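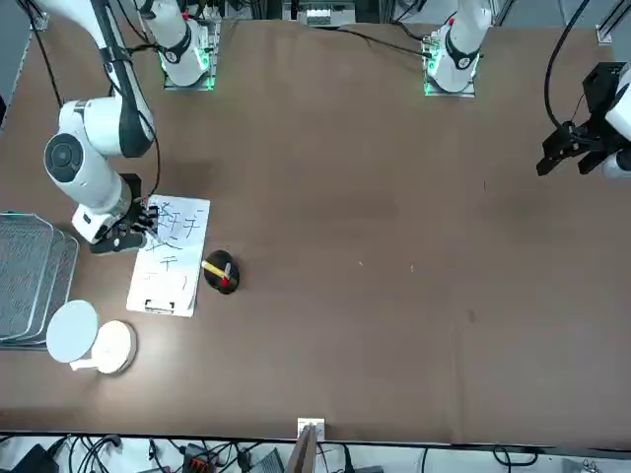
How many examples does a robot need before it can do a desk task without help? Fewer than most teams collect, if the examples differ from one another in the ways that matter.

I have worked on data for two-armed robots at Stimstead long enough to have been wrong about this. When we started the writing tasks last October, the plan was to record 564 runs of each one. We got there on the first task and the model we trained was poor. It did well when the paper lay where it had always been and badly when it was turned a little. Most of those runs were the same run, done by the same person in the same mood.

For the next task we recorded 200. The operators moved the clipboard between runs, swapped markers, changed the tilt of the page and sometimes began with the pen stand on the wrong side. The second model was better, and it took less of everyone's time.

The usual answer to this is that you can have both, volume and variety. With a large budget, maybe. On a small one, the daily target wins every time. If an operator is told to finish 16 runs before lunch, they will leave the clipboard where it is, and I would too. Moving it costs time and earns them nothing on the sheet.

So I would drop the run count as a target. Pay for hours, and review what came out of them. Our reviewers at Dendico used to reject any run with a pause or a second try in it. I think that was a mistake. A gripper that comes down on the corner of a page, misses the hold and tries again is showing the model something it will need later. Clean runs teach it what to do when all is well.

Handwriting makes this plain. Strokes come out bold in one place and uneven in the next, and a person writing through a robot arm will not make the same character the same way 2 times in a row. Some people on the Sokol side wanted to throw out the ugly pages. I would keep any page a reader can read, and label the rest as failures without deleting them.

There is a fair objection. Messy data is harder to check, and bad habits get in along with the useful ones. Stillari, our labeling tool, has no good way to mark a run as sloppy but worth keeping, so reviewers write it in the notes field - and then the notes field is ignored at training time. That needs fixing before anyone follows my advice on a large scale. I would start with one extra label and see how reviewers use it.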